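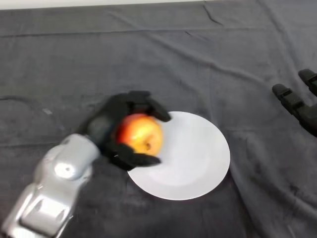

Volume 14, Issue 2

FOR IMMEDIATE RELEASE

Hidmont Cider Week Returns in October With 33 Cideries and a New Harbor Venue

HIDMONT – The Hidmont Cider Guild announced Monday that Hidmont Cider Week will return in October with 33 participating cideries, an expanded program of tastings and dinners, and a new main venue at the Stirkitz Market Hall on the harbor. Tickets for the opening tasting and the closing supper go on sale to Guild subscribers at 10 a.m. on the first day of September and to the general public one week later.

Cider Week began as a single afternoon of pouring in the parking lot of the Gillunia Orchard Cooperative. The festival now takes in producers from every township in the Hidmont valley, together with guest cideries from three neighboring counties. Last year's program drew visitors to 141 separate events in taprooms, restaurants, bottle shops and orchards. The Guild expects a similar number this year and will publish the full calendar in August.

The opening tasting will be held at Stirkitz Market Hall on the first Friday of the festival, from 5:30 p.m. to 9 p.m. The hall offers level access from the street, covered outdoor seating on the harbor side and room for every participating cidery to pour under one roof. In previous years the tasting was divided between two buildings, and many guests told the Guild that they had missed producers they had hoped to visit. Attendance at the opening tasting is limited to 529 guests. Each ticket includes a festival glass, a printed program and ten pours of two ounces each. Additional pours may be purchased inside the hall.

A limited number of designated driver tickets will also be offered at a reduced price. These include admission, the printed program and unlimited fresh-pressed juice and sparkling water. Designated driver tickets may not be exchanged for tasting tickets at the door.

"Cider has been made in this valley for as long as there have been orchards in it, and the quality of what our members are bottling today deserves a wide audience," the Guild said in a statement. "Moving the opening tasting to Stirkitz Market Hall allows us to present the whole membership together for the first time, and we are grateful to the Hall's management for making the dates available."

The Tasting Box

The Guild will again offer a Cider Week Tasting Box for those who prefer to take part at home. The box holds eight bottles from eight producers, selected by a blind panel in July, along with tasting notes and two recipes. This year's selection includes still and sparkling ciders, one perry and one ice cider. Production is limited to 458 boxes. Orders may be placed through participating bottle shops, and boxes must be collected in person by an adult aged 21 or older with valid identification. The Guild is not able to ship the box outside the state.

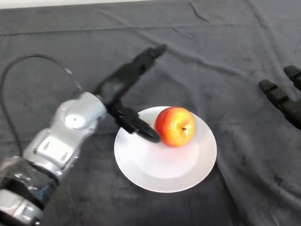 Three online tastings will accompany the box, one on each Wednesday evening of the festival at 7 p.m. Each session will cover two or three of the bottles and will be led by the cider makers themselves from their own cellars. Recordings will remain available to box holders through the end of November.

Orchard Weekend

The second weekend of Cider Week is given over to the growers. Orchards across the valley will open for walks, pressing demonstrations and pruning talks, and several will sell cider apples by the half bushel to home cider makers. The Gillunia Orchard Cooperative will host the heritage variety table, where visitors may bring unknown apples from their own trees for identification. Visitors are asked to bring at least three sound fruits from each tree, with leaves attached where possible. There is no charge for this service.

A shuttle will run between Stirkitz Market Hall and four of the orchards on both days, leaving the hall on the hour from 10 a.m. to 4 p.m. Shuttle seats are free but must be reserved. Parking at the orchards is limited, and the Guild strongly encourages visitors to use the shuttle or to travel together. Leashed dogs are welcome at most sites; the festival calendar will note exceptions.

Closing Supper

Cider Week will conclude with a seated supper at Konstantinidis, the harbor restaurant that has taken part in every festival since the second. The kitchen will serve five courses, each paired with a cider from a different Hidmont producer – among them a dry sparkling cider fermented in the bottle and released for the first time that evening. A vegetarian menu will be available on request at the time of booking. Seats are sold in pairs or singly, and there will be one service only, at 6:30 p.m.

A portion of the proceeds from the supper will support the Guild's training fund, which pays course fees for cellar and orchard workers employed by member businesses. Applications to the fund open in January.

Participation and Trade Registration

Restaurants, taprooms and retailers wishing to host a Cider Week event may register with the Guild until the end of June. Hosts must feature at least two participating cideries and must hold all licenses required for the service or sale of alcohol on their premises. Trade and press admission to the opening tasting begins at 4 p.m., ahead of the public session, and requires advance registration.

All tasting events are restricted to guests aged 21 and older. Orchard Weekend is open to all ages.

About the Hidmont Cider Guild

The Hidmont Cider Guild is a nonprofit trade association representing cider makers and cider apple growers in the Hidmont valley. The Guild organizes Hidmont Cider Week, maintains a public directory of member cideries and provides technical training to its members.

Media inquiries: Press Office, Hidmont Cider Guild, Stirkitz Market Hall, Hidmont

###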